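Ticket 3000 – Shape sorter: blocks sticking in lid, rough spots on cut edges
Product: Serkoleo shape sorter, plastic
Opened by: Istell playroom, Trusdale
Status: Closed
Opened: 10 September 2020

Reported problem
Stars go in the lid only if you push hard. One jammed halfway and had to be knocked out from underneath. Cylinders are fine. A few of the openings also have a rough lip that catches on a fingertip. The set is used daily by toddlers, so it has been taken off the shelf until this is sorted out.

Checked so far
Lid is seated correctly on the bucket, both clips closed. Washed the blocks in warm water with dish soap, dried them overnight, tried again. No change. Tried the lid from our other bucket (same model, older). Stars drop straight through that one, so the blocks are not oversized.

Reply from Szewczyk parts desk
Sounds like leftover molding flash in the openings. Please tip the blocks out on a flat surface and check the sides for chips or raised bits before you touch the lid. If the blocks are good, sand the inside of the star opening with 400 grit, light strokes, and test every 6 strokes. Do not use a knife on it. 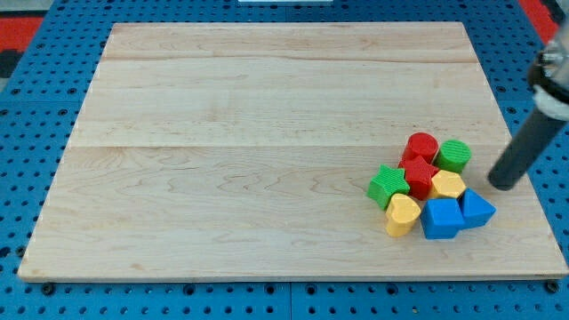 Blocks gone over as asked. No chips found and nothing raised that shouldn't be. The sides are finely ridged or textured on all of them, the red star and the green star included, so I went by feel as well as by eye. The ridges could be what catches on the flash – a smooth block might slide past it. I did not sand the blocks.

Sanded the star opening as described. Big improvement after the second round, and after the fourth both stars fall through with no push. Did the same on the hexagon opening, which had a small lip on one corner. Rinsed the lid twice to get the dust off.

Follow-up
Part 89 (replacement lid) was offered and is not needed now. Please leave it on our account in case the clips go – one is getting stiff. Set is back on the shelf.

Closed by requester. Reopen under the same number if the jam comes back.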